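The Tamby desk set is meant to make the end of a long day a little easier, and setting it up takes only a few minutes, so pour yourself a coffee and take your time.

## 4. Setting Up the Catch-All Tray

The tray is the part of the set you will probably use most. It gives your everyday pocket things one steady place to land, and the low rim makes it easy to pick them up again in the morning.

1. Clear a spot on your table or desk, a little larger than the tray itself, and wipe it with a soft, barely damp cloth. Let it dry fully.
2. Set the tray down gently and turn it until the angle feels comfortable for your hand. Many people like it straight along the edge of the desk, but a slanted tray works just as well - please yourself.
3. Add your tallest item first, toward one end. A folded item can stand upright if it holds its shape, or you can lay it flat.
4. Put smaller things, such as keys or loose change, in the space that is left.

**Note:** Older tabletops pick up scuffs and faint stains over the years. These won't keep the tray from sitting level, and there is no need to refinish anything before you start.

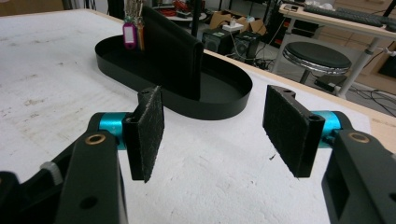

Should the tray sit in the middle of the desk or near the edge?

Near the middle is better if children or pets share the room with you, and anywhere you can reach without stretching is fine otherwise.

**Caution:** Lift the tray to move it. Grit caught underneath can scratch both the tray and the table, so brush away any crumbs or specks before you set it back down.

### If you also have the Pilik liner

The liner is sold separately and simply rests inside the rim. Lay it in with the softer side up, press from the center outward with your fingertips, and leave it overnight before you load it. Please don't glue it - you will want to take it out now and then for a good shake.

### Everyday care

Empty the tray every week or so and wipe it with warm water and a drop of dish soap. Keep it away from heaters and sunny windowsills, as it should not get warmer than 126°F. To attach the Moulin side cup, go on to Section 5.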